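Notes on the lockers and the lift, ground floor, Makasport building. Maintained by Katherine Cusi; complaints to Yhon Nina, who enjoys them.

# punduvden-lobby

A small data card for the place where everyone at Clusivby leaves their stuff before going upstairs.

## Lockers

Grey metal, glossy white tiles in front, vents in the upper doors. They come in 2 tiers. The lower one is popular with people who own large bags and the upper one with people who own opinions about their knees.

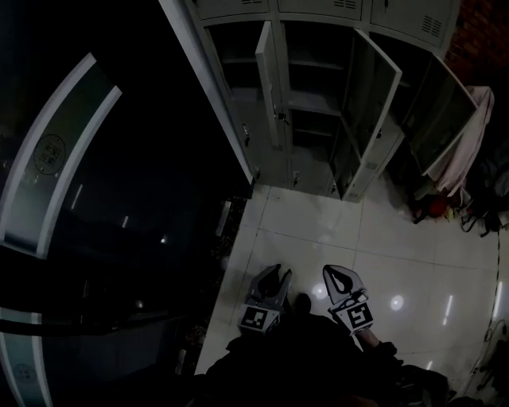 *Lower tier, several doors open. Key in the middle one.*

House rules, such as they are:

- Shut the door when you've emptied the locker. An open one is at shin height.
- Keys stay in the lock or go back to Zoila Sotelo. Locker 7 has been through three keys since January and is not getting a fourth.
- Bags go **in** the lockers. The floor beside them is a popular annexe, but it has never been assigned to anyone.
- Coats and cloths draped over a door count as "in use" until 18:00, then they count as lost property.

## Lift

Stainless steel doors, dark metal surround. Slow – Jintana Sitthichai takes the stairs on principle and usually wins.
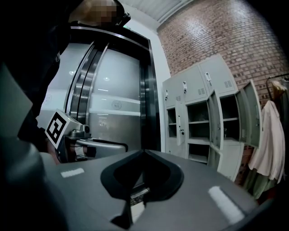 *The lift, doors closed.*

Don't prop it open while you go back for a bag. Heriberto Nina will hear the buzzer from Durán.

## Known issues

- `lockers.csv` lists 26 keys. Zoila disputes this.
- Column `owner` is blank wherever the owner wouldn't admit to it.
- Lift faults are in `lift.txt`, newest first, spelling as received.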